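Dedlow Calls for Plain Labels on Travel Toiletries, Questions "Travel Size" Claims

5th February

Shoppers who pay extra for small bottles should be told what they are paying for, the shopper advice group Dedlow said in a statement released today. The group is asking stores and online sellers to show a price per ounce on every toiletry sold as "travel size," in type as large as the price itself.

Dedlow says it has heard plenty of promises from the travel goods trade and seen little change on the shelf. A pledge to "look at clearer pricing" was made to the group last February. It is still being looked at.

"We keep hearing that people want convenience and will pay for it," said Loukia Zervas, who runs the group's pricing work. "Maybe they will. I'd like to see what happens when the store puts the two numbers side by side. So far the stores don't seem keen to find out."

The group read 569 letters and emails from shoppers before writing its statement. Many of the complaints had little to do with price. People wrote about caps that leak, kits padded out with things they would never use, and the word "essential" printed on almost everything.
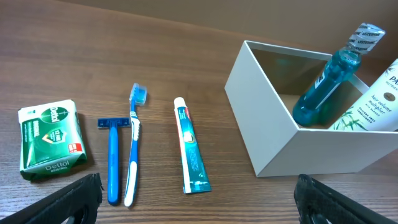 Dedlow also has doubts about ready-made kits. A kit sold under the Flavow name, for instance, is advertised as "everything for the modern trip." Dedlow asked the seller how the contents were chosen and was sent a brochure. The brochure says the kit was "curated." It does not say by whom, or what was left out.

"Curated means somebody put it in a bag," said Aileen Barredo, who handles shopper mail for the group. "If there's more to it than that, we're happy to be corrected. We did ask, and we asked again."

The statement takes a similar line on environmental wording. Several sellers now describe their small bottles as "planet friendly" on the grounds that they can be refilled. Dedlow does not dispute that a bottle with a screw cap can be refilled. It would like to know how many are, and says no seller it wrote to could produce a figure. Until one does, the group wants the phrase dropped.

Dedlow is not asking for a ban on small sizes. It admits that some travelers have no choice, especially those flying without a checked bag. It also admits that a price per ounce will not help anyone who has left the packing until the night before and is buying toothpaste at the gate.

The group wants replies from sellers within 13 weeks and will publish them in full, including the ones that say nothing. Pongsak Srisuk, who will edit the replies, said he expects a fair number of brochures.

Copies of the statement are free on request from the Dedlow office. Sellers who wish to respond should write to Aileen Barredo and include the full and travel prices of each item they want considered. Samples will be returned unopened.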